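okay, robotics club update, since a bunch of you asked what we picked for the spring showcase. We're packing a lunch! Or two arms are, and we're all standing around them with snacks of our own and holding our breath.

Background for the new people: our club has two arms and one table, and the showcase task has to be something a little kid can follow without anybody explaining it. Liette Sawatzky wanted chess. Begoñe Ortuño wanted folding socks (no thank you, I still have dreams about last year's socks). Lunch bag won by one vote, mine, and I've regretted it about twice a week.

The things that go in: a banana, a bread roll and a glass container with a snap lid. Plus the bag itself, which is soft and has a zipper, and I don't think any of us respected zippers enough back in December.

Few from the table:

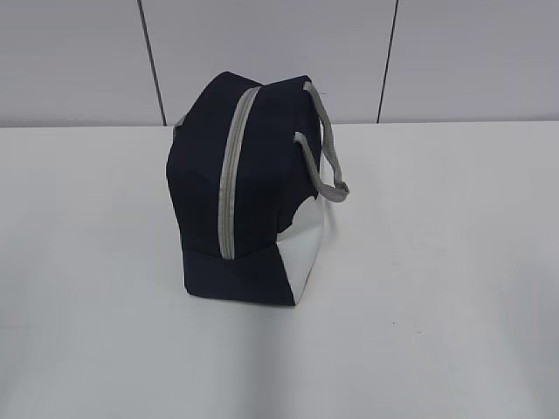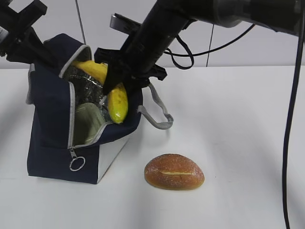
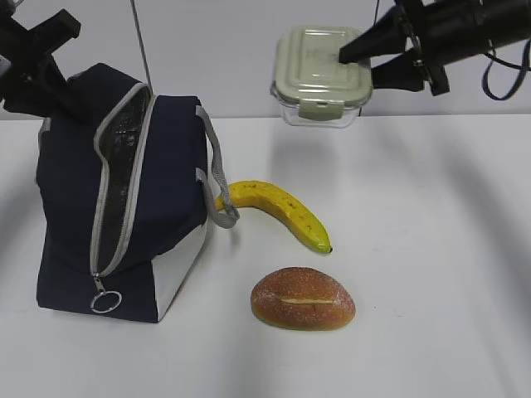
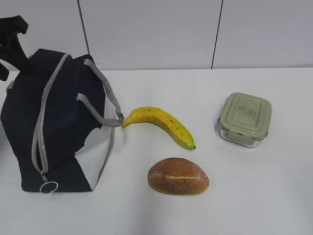

So where are we. We've logged 548 tries total, and 158 of those count as good under the rules Yolanda Cabello wrote up, which are strict!! If the bag falls over, it's a fail. If you have to reach in and nudge something, fail. If you yell at it, still allowed (I checked).

The container is the one I lose sleep over. It's the heaviest thing we've got and the lid is only lightly textured, so a grip that's a tiny bit crooked is a grip you find out about later. Unai Iglesias has been trying a slower lift and a wider approach and I think the wider approach is the keeper. He thinks it's the slower lift. We have a soda riding on it.

The soft bag is its own kind of trouble. It squishes, it leans, the handle flops wherever it feels like, and whatever you learned about where the opening is, well, now it's over there. Best thing we did all month was stop setting it down in exactly the same spot every time. Scores went down for a few days and then came back up higher than before, so there you go, freshmen, be messier with your setup.

Oh and somebody asked if the arms decide who does what. Nope! One side steadies the bag, the other side does the carrying, and we picked that ourselves. Swapping sides is on the wish list, under "get the zipper closed again without crying."

Begoña Robles is doing the poster and needs a team name by tomorrow night. Current front runner is Ivau, which was a typo in the group chat and now half the club is attached to it. I voted for Brown Baggers and got exactly one vote, guess whose.

Next goal is 74 more good runs before we freeze everything. If you're in the club and you haven't signed up for a table slot yet, the sheet is pinned, and the 7 pm ones are still wide open. Bring a charger, ours walked off again.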